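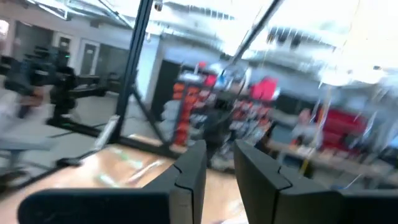 Teaching by remote control at the Sallholm shop
Posted August 12, 2021

We have been recording demonstrations on the toothbrush table since January. A person drives the two arms by hand from a pair of control arms, the computer saves what the arms did and what the cameras saw, and a model is trained on the saved runs later. This gallery goes with the longer write-up on the Mollov task set and is mostly for people who asked what the work looks like day to day. The wrist view is the one visitors find hardest to read. When the wrist swings, the gripper fingers stay fairly sharp and the tabletop and the red bins at the back of the room smear and tilt behind them. Ingeborg Kasten keeps these stretches in the recordings. Her view is that the model is going to see blur when it moves on its own, so it should see blur in training.

About the task

The task is called "brush handling" on our list. One version asks for a loose brush to be picked up from the table and passed from one arm to the other. Another asks for a wrapped brush to be moved without knocking over the ones next to it. The second one is harder than it sounds. Clear wrapping slides in the fingers, and it reflects the ceiling lights, so a wrapped brush can look quite different from one camera to the next.

Toothbrushes were Dalia Badawi's suggestion. They are cheap, they are thin enough to need a careful grip, and they have an obvious front and back. Before that we used markers, and before the markers we used wooden blocks, which everybody got good at too quickly.

The operator gets a start position for each run, printed on a card, and sets up the table to match before recording starts. The cards tell you where the loose brushes go and which way the bristles face. Some cards add things that have nothing to do with the task, and the operator is supposed to work around them.
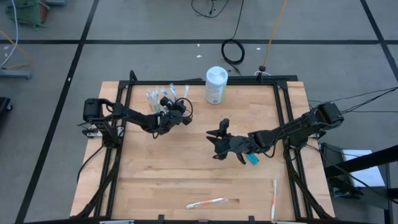 A run starts with both arms clear of the brushes and ends when the operator presses the foot pedal. If a brush is dropped and can be reached again, the operator picks it up and goes on, and the run is marked "recovered." If it rolls off the wood, the run is stopped and thrown out. We argued over the recovered runs for a while and decided to keep them. A model that has only watched perfect grips has no idea what to do after a bad one.

Numbers so far

Recorded runs: 2,504
Runs kept after review: 1,606
Operators trained: 24
Operators who record most weeks: 3

The gap between recorded and kept is larger than we wanted. Most of it comes from the first two months, when the review rules changed and a lot of early runs no longer met them. There was also a stretch when the clock on one computer drifted and the camera pictures stopped lining up with the arm positions. Those runs look fine when you play them back, which is why it took so long to catch. We now check the clocks at the start of each session.

Learning to drive the arms

New operators get one afternoon of practice that is not recorded. The usual first mistake is watching your own hands. The control arms are smaller than the arms on the table and it feels natural to look at what you are holding, but the brush is somewhere else. After an hour or so most people stop looking down.

The second mistake is closing the gripper too hard. You can't feel the brush through the controls on our setup, so you go by sight. Dalia tells people to close until the handle stops turning and then leave it alone. With two arms it also helps to pick one to hold still while the other moves. People who try to move both at once during a handover tend to miss, and then correct, and the recording ends up with a lot of back and forth that the model copies faithfully.

Speed is left to the operator. We tried setting a pace and the runs got worse - people hurried the grip and then waited around at the end.

Moving an arm directly

For a few short motions we skip the control arms. The motors are set to go slack, and a person takes hold of the arm and moves it through the path. It is a good way to show a wrist turn that is awkward to do from the controls. The drawback is that the person's hands are in the camera view, so we save only the arm positions and play the motion back afterward with nobody touching it. The playback is what gets recorded. It has to be done with the brush in exactly the same place, and lining it up takes longer than the motion does.

Changes to the table since the last gallery

The camera angles are now checked against a saved reference picture before the first run. If the two don't match, we adjust the mount and check again.

Cable slack on both arms was increased after a wrist turn pulled a connector loose in the middle of a session. The Kaczmarczyk repair notes have the details for anyone with the same kind of wrist.

The start cards were redone. The old ones used left and right, and it was never clear whether that meant the operator's left or the table's. The new ones use "window side" and "door side."

Coming next

The Brarcombe group is going to try the same cards on their own table, with one arm and a different gripper. We will send them the kept runs and the review sheet first. Wrapped brushes will probably be left out of the first round there. Ingeborg is putting together a short set of bad runs to go with the good ones, for training reviewers, and would like to hear from operators who remember a particular one.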